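Durnex Shallow Steel Tray, rectangular
Item no. 1563 | Corcombe Table and Kitchen | In stock: 67 pieces 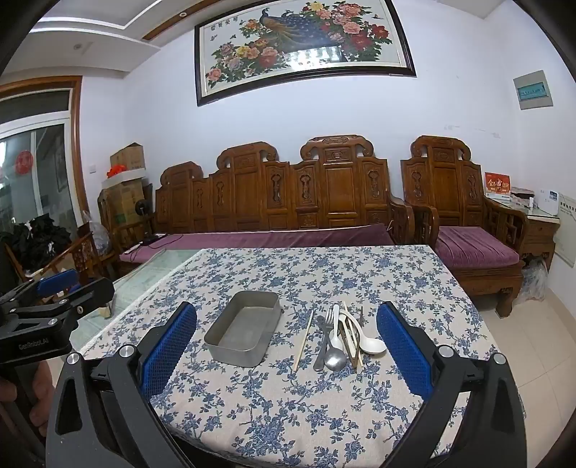 The Durnex tray is a low, simple tray of stainless steel for the things which have no good place on a table. We have sold it at Corcombe for several years, and most customers buy it for cutlery, although it was first made for kitchens where food is prepared in small portions. The shape is rectangular and the walls open slightly towards the top, so the fingers can go under the rim without difficulty. On the cream tablecloth with the blue flowers you will find it beside a typical mixed set: steel fork and spoon, a white plastic spoon, a white ceramic spoon and wooden chopsticks. The inside of the tray is dull grey. Some customers expect a mirror inside and are surprised, so please consider this before you order.

What it is used for

The tray is suitable for the daily table, for a buffet, and for the worktop near the cooker. In a family where some people eat with fork and spoon and others with chopsticks, it is practical to put everything in one tray and carry it to the table one time. Each person takes what he or she needs. After the meal, the same tray can bring the used cutlery back to the kitchen.

It is also good for:
- serving spoons and ladles during cooking
- small sauce dishes and soup spoons
- tea things, when only one or two persons are drinking
- vegetables which are already cut and wait for the pan
- keys, pens and letters in the hall

We do not recommend it as a baking tin. The steel would survive the oven, but the walls are low and the corners are not made to release a cake.

Material and surface

The whole tray is made from one sheet of stainless steel. There is no seam in the corners and no coating on the inside, so there is no layer that can come off with the years. The inside surface is brushed in a fine way and after this treated to look matt. Small scratches from forks will come in the first weeks. They run in every direction and after some time they make one even surface together, and then you do not notice them any more. If you wish to keep the tray as new, put a folded cloth inside.

The rim is rolled outwards and closed. It does not catch on a sponge or a tablecloth.

Dimensions and weight

Width, outside: 157 mm
Length: long enough for a dinner fork or a long-handled spoon to lie flat
Colour: steel, matt inside
Rim: rolled, closed
Feet: none
Lid: sold separately, see Accessories

Chopsticks of the longer type can reach over the short side if you lay them straight. Laid diagonally they usually fit. If you own mostly cooking chopsticks, the very long ones, please choose the Durnex Long Tray instead.

On which tables it can stand

The bottom is flat and smooth. On a tablecloth it stands quietly. On bare glass it can slide when somebody pushes it, and it makes a sharp sound when you put it down quickly. For glass tops we suggest either a cloth or the felt mat by Grimeo, which has the same outline as the tray and stays almost invisible under it. On oiled wood please wipe the bottom dry before you put it down, as water that stays under the metal can leave a pale mark in the wood.

Cleaning

Wash the tray by hand or in the dishwasher. In the dishwasher it should stand in the lower basket, leaning a little, so that the water can run off. Drops which dry on the steel leave white points in areas with hard water. These can be removed with a soft cloth and a little vinegar, then rinse with clear water.

Do not use steel wool, and do not leave salt or very salty sauce inside overnight. Stainless steel is resistant but salt can make very small holes in it, and these cannot be polished away. The guarantee does not cover them.

A note for those who keep mixed cutlery together: steel pieces and plastic or ceramic pieces can lie in one tray without problem, but put the ceramic spoons in last. Ceramic is hard and it also breaks at the edge when a heavy fork falls on it. Wooden chopsticks should be fully dry before they go into the tray, otherwise they stay damp on the side where they touch the metal.

Accessories

Durnex Lid for item 1563. Same steel, flat, with a finger hole on one side. It closes against dust but it is not tight for liquids.

Grimeo Felt Mat. Grey or natural white. Hand wash in cold water only.

Durnex Divider. A bent strip of steel which you press between the two long walls. One divider makes two compartments. Because the walls of the tray are flared, it sits firmly only when it is pushed fully down to the bottom.

Changes to this product

The present version replaces the older one with the open rim. The first series of the new version has 3000 pieces and is made in the same workshop as before. The lid from the old version does not fit the new tray, and we are sorry for the customers who bought only the lid last winter. If you have such a lid, write to us and we exchange it, also without the receipt.

Ó Briain, who supply hotels and canteens, carry the same tray in cartons for large orders. If you need it for a restaurant it is probably cheaper to ask them directly. We sell single pieces and sets of four.

Questions we receive often

Can the trays be stacked? Yes. Thanks to the flared walls they go one into the other. If they are wet they can stick together, so dry them before stacking.

Is it magnetic? Weakly. Please do not plan to hang it on a magnet rail.

Does it smell of metal when it is new? A little, from the pressing oil. Wash it once with warm water and washing-up liquid before first use.

Can I put ice in it? Yes, but the walls are low and melted ice fills it quickly.

Will it fit in my drawer? Measure the drawer inside, and do not forget the rim, which is included in the width given above.

Delivery and returns

Orders are packed in paper and cardboard. Single trays go as a small parcel; sets of four go as a normal parcel and must be signed for. You can return an unused tray within thirty days. If the rim or a corner has been bent in transport, please send us a short message with your order number before you send anything back. In most cases we post a new one and you can keep the damaged tray for the workshop or the garden.

Page last checked: January 27, 2021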